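Course: Politics and Print Between the Wars
Handout 3: Reading small journals as evidence of political sympathy

Please read this before the seminar on Wednesday. Bring the handout with you, and also your notes on the first two issues of Kotau.

1. The problem

Last week we worked with party newspapers. They tell the reader where they stand, usually on the first page. The journals in this unit are more difficult. Kotau was a monthly for literature and "questions of the day", and it never printed the program of any party. Its editors said several times that they were above politics. Still, a reader who goes through the full run will see that certain ideas come back: the tired parliament, the healthy village, the need for a strong hand. We want to ask what a historian may conclude from such repetition, and what he or she may not.

2. The material

The library has 40 issues of Kotau, bound in three volumes. The second volume is in poor condition, so please use the scanned copy. The Dumard press printed the journal and also sold it by subscription. One subscription list has survived and it contains 391 names. The editors claimed a circulation of over 440, but we have no second source for this figure and you should not repeat it in your essay without a warning.

For comparison we use Pascual, a Catholic weekly from the same town. It shares much of the vocabulary of Kotau, but it opposed the corporatist movement openly. This is important. If two journals use the same words and come to opposite positions, then the words alone cannot prove sympathy.

3. Three kinds of evidence

(a) Direct statements. These are rare in Kotau. When you find one, check if it stands in an editorial, in a signed article or in a reader's letter. An editor can print a letter which he does not agree with.

(b) Book reviews. In my opinion this is the richest part of the journal. Look at which books were chosen, how long each review is, and what the reviewer decides to forgive. A sentence like "one may object to the tone" often does a lot of work -- it lets the reviewer keep a distance and recommend the book at the same time.

(c) Silence. The spring issues say nothing of the arrests in April, although Pascual wrote about them for three weeks. Silence is weak evidence when it stands alone. It can come from fear, from censorship or from a lack of interest. Write down the possible reasons before you choose one.

4. Questions for the seminar

Does the tone of the reviews change between the first and the third volume?
Who is meant by "we" in the editorials?
Would you use the term "sympathizer" for the editors of Kotau? If not, which term do you prefer?

5. Practical matters

The seminar is in the Rurideo building, upper floor, at the usual time. Essay plans should be one page, with at least two passages quoted in the original and translated.

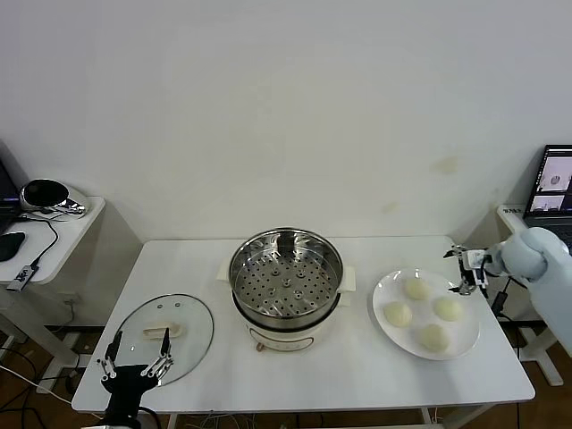 Steamer with its glass lid.

Reading for next time: Kotau, volume 2, the editorials only. Please compare them with the Pascual articles in the reader -- the page numbers are on the course page.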